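# The Restcombe Ferry

My aunt left me a boat and I can't swim, so you can imagine how that went over at the reading. It wasn't even a nice boat. She'd run it across the river at Restcombe for most of her life, two bucks a head and bicycles free, and the letter said I could sell it to the Hurker people once I'd taken it over and back one time. One time! With her in it, meaning the coffee can.

I drove up in June. The odometer on my poor car said 415 miles when I pulled in (I'd zeroed it at my driveway, which is the sort of thing I do when I'm nervous). The dock was smaller than I remembered and the river was a whole lot bigger.

The man from Hurker was already there in a clean jacket. He had an offer in an envelope, 2,000 dollars, and he kept patting the pocket it was in.

"You know how to start her?" he asked.

"Sure," I said. I did not.

It took me nine tries. Then the engine caught, coughed, and settled into that lumpy old beat I used to fall asleep to when I was a kid, and I sat down on the bench with the can between my knees and forgot to be scared for a minute — maybe two.

Under the bench I found her logbook. She'd written down every crossing that last year, all 1,136 of them, with little notes. *Wind. Dog on board. Fog, sang so they'd hear me.* The last line said *Tan side, empty, pretty evening.*

So I took her to the Tan side. I bumped the dock over there hard enough to lose my hat, and a woman with a bicycle asked if I was running again.

I looked at the river. I looked at the can.

"Bicycles are free," I said. 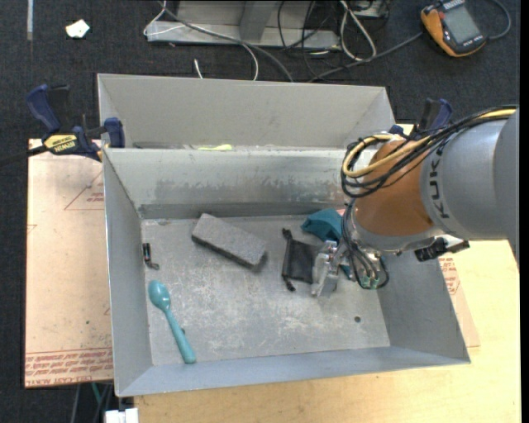
*Gray metal bins and a KUKA arm.*

The man from Hurker was still waiting when we got back, jacket zipped up to his chin. The woman rolled her bicycle off right past him and put two dollars in my hand. I told him I'd need to keep the boat until morning, and he asked what was happening in the morning.

"She's going to Metitz," I said, pointing at the bicycle lady, "and she needs a ride back over first."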